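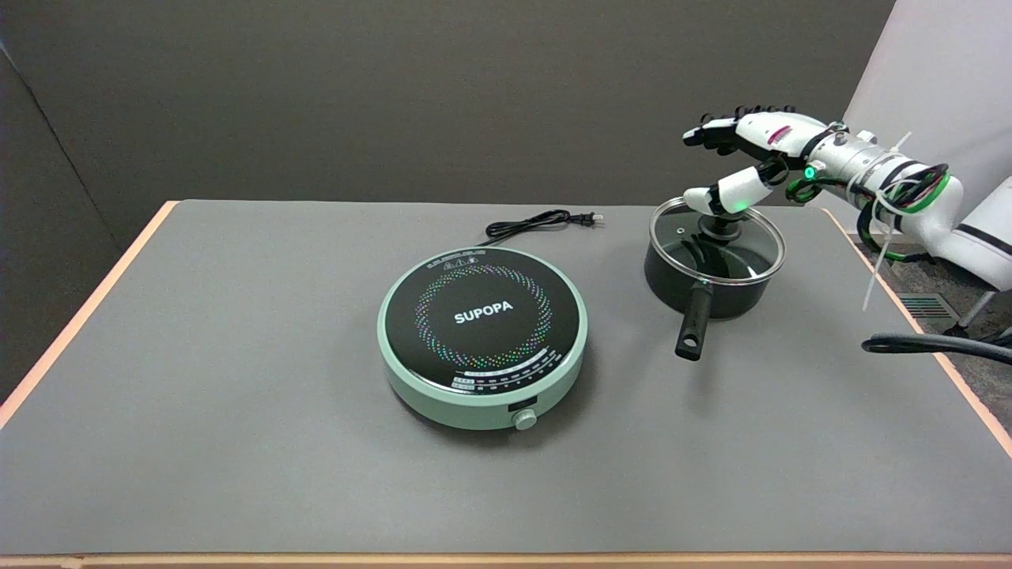 My gran won't have one in the house, because she says a cooker with no fire and no red glow can't possibly boil an egg. That was the message Teltcombe sent to our question page in March, and plenty of other readers have wondered the same thing. So how does an induction cooker work?

Start with the other kinds of cooker

A gas cooker burns gas. The flame heats the bottom of the pan, and the pan heats the food. A lot of the heat slips up the sides of the pan and warms the kitchen instead.

An ordinary electric hob has a coil of metal that gets very hot when electricity runs through it. The coil heats the pan, and the pan heats the food.

In both of these, something under the pan gets hot first. An induction cooker does the job differently. It makes the pan itself get hot.

What is under the glass

Under the smooth top of an induction cooker there is a flat coil of copper wire, wound round and round like a liquorice wheel. When you switch the cooker on, electricity flows through the wire. It keeps changing direction, thousands of times every second.

Electricity moving through a coil makes a magnetic field. You can't see it or feel it, but it reaches up through the glass. Because the electricity keeps changing direction, the magnetic field keeps changing too.

If you put the right sort of metal pan on top, the changing field makes little swirls of electricity run around in the bottom of the pan. They are called eddy currents. The metal doesn't let them through easily, and as they push their way along, the metal warms up. The pan then passes its heat to the soup, the rice or the egg.

Why some pans don't work

Glass and pottery don't work at all, as the eddy currents can't flow in them. Copper and aluminium do carry electricity, but it moves through them so easily that most cookers can't heat them properly. Iron works very well. So do many steel pans, and so do aluminium pans that have a steel plate fixed to the base.

A non-stick pan may work or it may not. The coating makes no difference. What counts is the metal in the bottom.

Try it yourself: the magnet test

You need a fridge magnet and some cold, empty pans. Ask a grown-up before you go in the cupboard.

1. Turn a pan upside down on the table.
2. Put the magnet on the middle of the base.
3. Feel whether it sticks firmly, sticks weakly or slides off.
4. Do the same with the other pans and write down what you find.

If the magnet sticks firmly, the pan should be fine on an induction cooker. If it slides off, the pan probably won't work. Some pans also have a small sign on the base that looks like a coil of wire.

Does the glass get hot?

Yes, it does. The magnetic field hardly warms it, but a hot pan is sitting on top, and heat passes from the pan back down into the glass. After cooking, the glass can stay hot enough to burn you, and it may not look any different from when it was cold. Keep your hands off until a grown-up says it has cooled down. Don't leave spoons or foil on it either.

Put a lid on it

Whatever kind of cooker you have at home, a lid saves energy. Without one, steam floats off and takes heat with it. With one, much of that heat stays inside and the water boils sooner. A see-through lid is useful here – you can check on the food without lifting it. When you do take a lid off, tilt it so the steam comes out on the side away from your face.

Some words to know

Coil: wire wound into loops.
Eddy current: a swirl of electricity inside a piece of metal.
Magnetic field: the space near a magnet or an electric coil where its pull or push can be felt by other magnets and some metals.
Hob: the part of a cooker where the pans go. Small ones that plug into the wall can stand on a table.

And the egg?

It boils very nicely. Lower it into boiling water with a spoon and leave it for 6 minutes if you like the yolk runny, or a few minutes more if you want it firm. The water in the pan is just as hot as it would be over a flame, so the egg cooks in the same way. Teltcombe, please tell your gran.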